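Week 6 handout — leisure and the working town

Notes only, not a full write up. Read with chapter 3 of the course reader.

Last time: hours of work. Today: what people did with the hours they got back.

Main question — who decided what counted as a "proper" way to spend an evening? Employers, chapels, the brewery, the council. All had views. Players less so, or at least they left fewer papers.

Case study: Wirville. Mill town, one big employer (Brultent), 27 pubs at the peak. Brultent opened its own institute with a reading room and a games room, no beer. Membership came out of wages, 3 pence a week. Uptake poor at first, then better once the games room stayed open past nine.

Points to get down:

Reading room was the offical reason for the building. Games room was why people came. Minutes complain about this for years.

Women not admitted to the games room until much later. Check the April minutes in the pack, second page, the wording matters.

Pubs answered by putting in tables of their own. Rent a table, charge by the game, sell more beer. Landlord at the Sang kept a ledger — 52 weeks of takings, very useful, hard to read.

Gambling. Banned at the institute, winked at in the pubs. Magistrates mostly left it alone unless there was a fight. 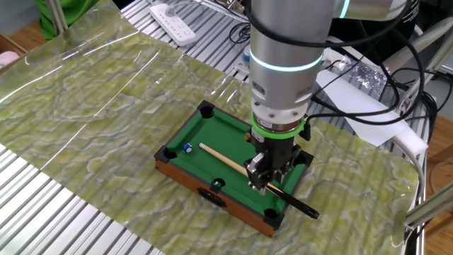
Then the game moves into the home. Smaller sets, cheaper, sold for parlours and later as Christmas presents. Historians argue over whether this is decline or just a change of adress. Odera says the second, I lean that way too but the evidence is thin for poorer streets.

Terms you need: rational recreation, respectability, commercial leisure. Be able to define each and give a Wirville example.

For the seminar: bring one source from the pack and say who wrote it and who was meant to read it. Two sides max.

Essay plans to Mutua Odera by 10th December. Late ones go to the back of the pile.

Next week — the cinema, and why Brultent hated it.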